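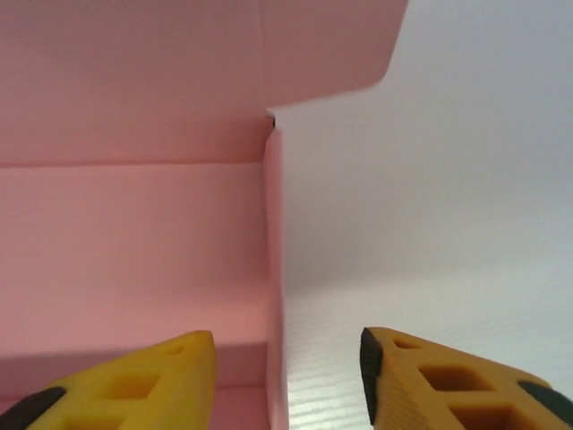
Prumenero gift and mailing boxes are shipped to customers flat and are folded at the point of packing. The answers in this section apply to the one-piece boxes with an attached lid. On the pink box, the lid and the rear wall are a single panel divided by a straight crease, and the side flap stands upright before the lid is lowered. Small gaps where two flaps meet at a corner are normal and do not affect returns eligibility.

Which box should I order?
The Antal is intended for cards, soaps and other light goods up to 300 grams. The Berik is deeper and is recommended for glass or ceramics.

In what order should the flaps be folded?
Pre-fold every crease once by hand. Raise the walls first, then the side flaps, and close the lid last. Work on a flat, clear surface. 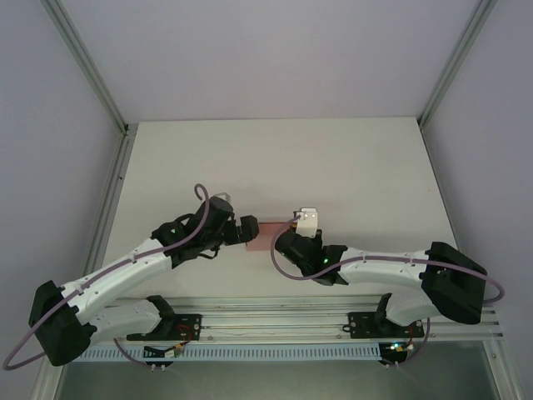
If a crease resists, do not force it. Open the panel fully, press along the line with a ruler and fold again.

May I print or write on the box?
Yes. The boxes are supplied plain. Ink should be left to dry for some 16 minutes before the lid is closed.

How should unused boxes be stored?
Store them flat, in stacks, away from damp walls and direct sunlight. Pink and other light colors may fade — particularly near a window. 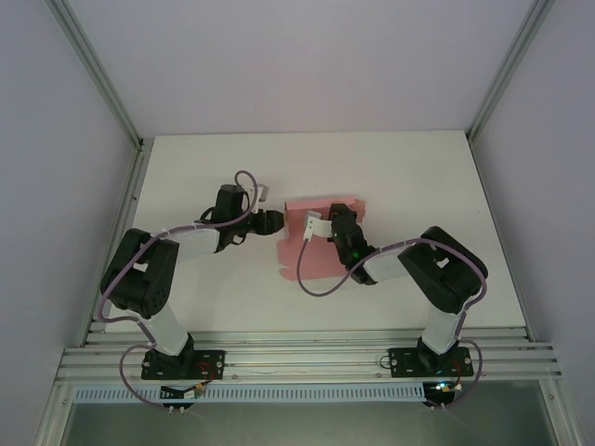 Boxes that have already been folded may be flattened and used again, up to three times, provided that the creases have not split.

Where can I return unopened packs?
Unopened packs may be returned by mail to our Stenetstead warehouse within four weeks of delivery. Please enclose the packing slip.

Last updated December 11, 2023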